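Catégorie : Robotique de service / Carnet de manip

Téléopération, suite : ranger des peluches sur une étagère en fil

vendredi 8 juin 2018

Reprise des enregistrements lundi, après deux semaines perdues sur un problème de synchronisation entre les codeurs et la vidéo. Je ne reviens pas sur le bras maître, décrit dans un billet précédent : même cinématique que l'esclave, contrepoids sur le coude, pas de retour d'effort. La tâche a changé. Après les gobelets, trop faciles, on passe au rangement : prendre une peluche sur le plateau supérieur d'une desserte et la déposer dans le panier de l'étage inférieur.

La desserte vient du stock de Skatwood. Grilles en fil noir, montants cylindriques noirs, rien de réglable une fois chargé. J'ai gardé les livres et le sac noir à gauche du plateau pendant toutes les séries. Ils ne sont jamais manipulés, mais ils ferment l'espace de ce côté et obligent l'opérateur à descendre sur les peluches par la droite ou par le dessus.
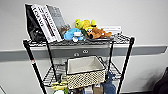
Crédit photo : Domenica Lüthi

Le panier tressé à doublure claire est vide au départ de chaque essai. Sa position sur la grille varie peu, volontairement : je voulais d'abord voir ce que la politique apprend quand la dépose est quasi fixe et que seule la prise change. Les peluches, en revanche, sont reposées sans gabarit. Le chien marron finit presque toujours couché sur le flanc, la jaune passe souvent au-dessus des autres, la bleu clair reste devant.

Le fil noir pose deux problèmes distincts. Le premier concerne la profondeur : le capteur voit à travers la grille, accroche le mur ou la bande grise horizontale qui court derrière, et le plan du plateau devient une moyenne sans signification physique. J'ai fini par abandonner la carte de profondeur pour cette tâche et n'utiliser que la couleur. Le second est mécanique. Un doigt qui descend un peu trop bas passe entre deux fils, et sans retour d'effort l'opérateur ne s'en rend compte qu'au moment de remonter, quand tout le plateau suit.

Côté volume, 562 démonstrations enregistrées, 540 conservées. Les rejets se répartissent entre les doigts pris dans la grille, les chutes hors panier et trois coupures réseau. Gobnait Mac Giolla a fait la plus grande partie des prises, Kieran Ó Conaill le reste. Leurs styles se distinguent à l'œil nu sur les trajectoires : Gobnait descend à la verticale et pince court, Kieran arrive en biais et pousse la peluche contre sa voisine avant de fermer. Les deux méthodes fonctionnent. Mélangées dans le même jeu, elles donnent une politique qui hésite à mi-hauteur, ce qui était prévisible – la moyenne d'une approche verticale et d'une approche oblique n'est pas une approche.

J'ai donc entraîné séparément sur deux sous-ensembles de 200 démonstrations, un par opérateur. L'oscillation disparaît dans les deux cas. Je n'ai pas encore de comparaison propre des taux de réussite, le protocole d'évaluation de Rónán Heffernan n'étant pas figé. 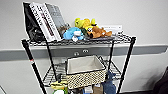 Dernière modification de cette page : vendredi, 17 h 40

Le cas du tas à trois reste le plus instructif. La jaune est posée sur les autres, donc elle part en premier chez tous les opérateurs, sans consigne. Ensuite les avis divergent. La bleue est plus accessible, le chien est plus long et supporte mieux une prise imprécise. J'ai laissé libre. C'était une erreur pour l'apprentissage : l'état visuel est le même et l'action suivante ne l'est pas. Pour la prochaine série, l'ordre sera imposé, jaune, bleue, chien.

Autre modification prévue : la cadence d'enregistrement. On était à 14 images par seconde, limite imposée par le vieux convertisseur Prosser. C'est suffisant pour le transport, trop lent pour la fermeture de la pince. Heiðrún Thygesen propose de garder cette cadence et d'interpoler les codeurs, j'ai des doutes sur le recalage.

Le script de découpage des épisodes est dans le dépôt Skunwood, branche principale. Il suppose que l'épisode commence pince ouverte – à vérifier avant de le lancer sur d'anciens fichiers, il ne lève aucune erreur dans le cas contraire.

Prochaine série en août, même desserte, ordre imposé.

Mots-clés : téléopération, apprentissage par démonstration, objets déformables

3 commentaires | 11 partages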